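Utstead Evening Classes > Housekeeping Skills > Handouts > Session 4

Folding flat: cloths and small linen
Notes, M. Srivastava

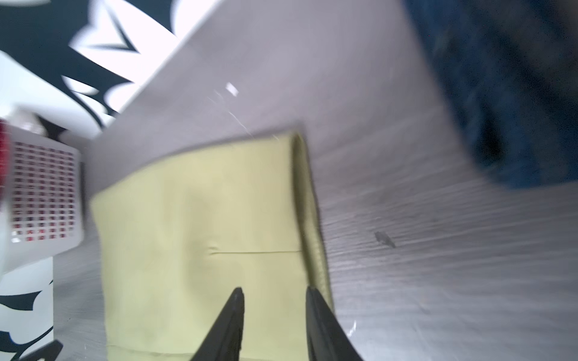 Fig. 1. Yellow-green cloth, folded. Note crease at the middle, thick fold down the right.

Main points, Wednesday group
- Smooth first, fold second. Palm of the hand, middle outwards.
- Thick side = several layers on top of each other. Keep thick sides all facing the same way in the pile or it leans.
- Puckers: small one at the end of a crease (see fig.) means the layer under has slipped. Open up one fold, not the whole thing.
- Thirds then half, for anything under 600 mm. Bigger ones half, half, then thirds.
- Dont press the fold hard untill the last one.

Homework: ten cloths, same size, one pile. Bring pile.
Reading: Kashyap, p. 58 and the table on p. 71.

Contact: Mohit Srivastava, room 3588 | Back to top

Comments (3)
Garkosel: is it p. 71 in the old edition as well?
Nistirov: no, mine has the table at the back
Garkosel: found it ta. My pile still leans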